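# In Defense of the Short Ingredient List, With Reservations

My grandmother kept hard candies in a cut-glass dish by the telephone, and they had no ingredients at all. They were red, or they were yellow. If you asked what was in a red one, she said "red," and if you pushed her she took the dish away. I was a grown man before it crossed my mind that a candy might have a label and that the label might be worth reading.

Now I read all of them. I stand in the snack aisle with a package of cookies held at arm's length, moving it slowly back and forth like a trombone, and people steer their carts around me.

I've come to think that the war on long ingredient lists has gone a little soft in the head, and I say this as someone who enlisted early.

Consider the cracker. Wovarex used to sell a cracker with 30 things in it. I bought that cracker for years, mostly to go under cheese, and it did the job. It was salty, it was flat, and it didn't break until you bit it. Then in February the box changed. The new one is the color of a paper bag, with a drawing of a wheat stalk that looks as if it has been through a divorce, and on the front in big friendly letters it says ONLY 4 INGREDIENTS.

The four are wheat flour, sunflower oil, salt and rosemary extract. I have no complaint against any of them. I've had all of them in my kitchen at one time or another, if you count the rosemary plant I killed. But the cracker they make together turns to gravel when you put a knife near it, and the box is lighter than it used to be, and it costs more. I was paying extra for the absence of 26 things, and at least a few of those had been holding the cracker together.

My friend Jaanus Navickas worked for many years in a bakery that supplied hotels, and he has no patience with me on this subject. His view is that every item on a label was put there by a person who had a problem. The bread went stale on the truck. The filling leaked. The glaze sweated in July. Somebody in a hairnet tried six things and the seventh one worked, and its name happened to be ugly.

"You want it to be called Steve?" he said to me once, about soy lecithin.

I did, a little. Lecithin keeps the oil and the water in a chocolate filling on speaking terms. It does more for my happiness on an average evening than most of the people I pay taxes to. But it sounds like something you'd be prescribed, and so it gets left off the nice brown boxes, or else it gets a footnote explaining that it comes from sunflowers and therefore means well.

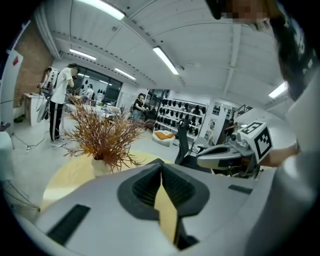 The rule I hear most often is that you shouldn't eat anything you can't pronounce. I understand the appeal. It fits on a refrigerator magnet. But I can't pronounce half the cheeses I like, and I have been saying "quinoa" with a slight cough in the middle for years so that no one can pin me down. Meanwhile I can pronounce "lard" perfectly, and "sugar," and "gin." A rule about food that would wave through a bowl of sugar and lard and stop me at the tocopherols, which are vitamin E wearing its work clothes, needs another look.

There's also the matter of what a short list leaves out. The Dalen caramel has one of the shortest labels I've met on a wrapped candy: sugar, cream, butter, salt. Lovely. You could read it aloud at a wedding. It is also 56 percent sugar, according to the small table on the back, and you won't find that number on the front in big friendly letters. Short means short. A list of one item can be a list of bad news.

I don't want to be mistaken for a man who has gone over to the other side. There are long lists that deserve everything people say about them. Grerko makes a "blueberry" muffin, and I'll put those quotation marks around it until the company gives me a reason to take them off. The blueberries are made of dextrose, palm oil, a starch and two dyes. They are blue, I'll give them that. They're bluer than blueberries. My grandmother would have recognized the approach at once. But a real blueberry isn't a hard thing to come by. They grow on bushes! No truck went stale and no glaze sweated to bring that muffin about; somebody looked at the price of fruit and had a think.

So what I'd ask of a label is a bit different from what I asked when I was younger and had better eyes. I don't much mind how many things are on it. I'd like to know which ones are there to make the food hold up and which ones are there to stand in for the food. Pectin in a jam is on my side. Caramel color in a brown bread is there so that I'll think of grain and healthy Scandinavians, and I resent how well it works.

No label will ever sort itself into those two columns, and I don't hold my breath for the law that would make it. Whoever writes the regulations has already done us the favor of putting the heaviest item first, and most shoppers don't use even that. Try it, if you haven't. Read the first three things and then ask whether the name on the front of the package matches. It takes 20 seconds, 30 if you need the trombone. I did it with a jar of Preltilero pistachio spread and learned that I'd bought sugar and oil, with pistachios arriving fourth, out of breath. I finished the jar. It was delicious, and I called it what it was every time I passed it across the table.

Jaanus thinks even this is too much fuss. He eats what he likes and reads nothing, and he says that the only ingredient that ever hurt anyone at his bakery was a wedding ring. I asked him whether it had been on the label. He said it was white gold, so it would have come after the salt.

As for the crackers, I've found a small shop across town that still has some of the old boxes on a low shelf, near the mousetraps. They're getting close to their date. I bought six.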